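Ticket 834
Project: Floter, lid pick task
Team: Hemstead robotics club
Opened by: Natália Brandão
Assigned to: Nurhan Altıntaş
Status: open, waiting on parts

Problem
The arm goes to the frosted dome, gets close, and then stops with "target lost". It happens on most runs in the afternoon and hardly ever in the evening session. Same program, same start pose. Log 439 has the full output from one bad run.

What I tried
Restarted the controller. No change.
Ran the wrist camera calibration again. The numbers came out close to the old ones, so I kept the old ones.
Swapped the camera cable for the one from the Promau arm. No change.
Lowered the approach speed. It still stops at the same height above the table.

Reply from Nurhan, 4:20 pm
Can you add what the wrist camera gets right before the stop? I think the detector is latching on to glare. The dome is pale and cloudy, so it has very little else to hold on to at that range. Please also tell me what exposure you are using.
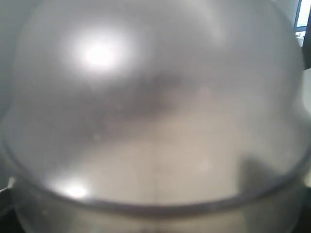

Exposure was on auto. I set it by hand to 3000 and the bright spot on the upper left got smaller, but the detector still put its box there on 2 runs. With the blinds down it found the rim and went on to close the gripper. Tatlı (the test script, for anyone new) passed after that, then failed again once the blinds were up.

Reply from Nurhan
OK, then it is light and not the cable. Put the old cable back on Promau, please, the other group needs it. Two changes for now:
1. Crop the top part of the view before the detector runs. The rim is low down at that distance and the window is in the top corner, so we lose nothing we use.
2. Save the last good rim position and finish the approach from that if the target drops out.

Update from Natália, November
Crop is in and pushed to the Floter branch. Saved position is half done – it works from straight above but drifts when the arm comes in from the side. The polarizing film is ordered. Leaving this open until it arrives.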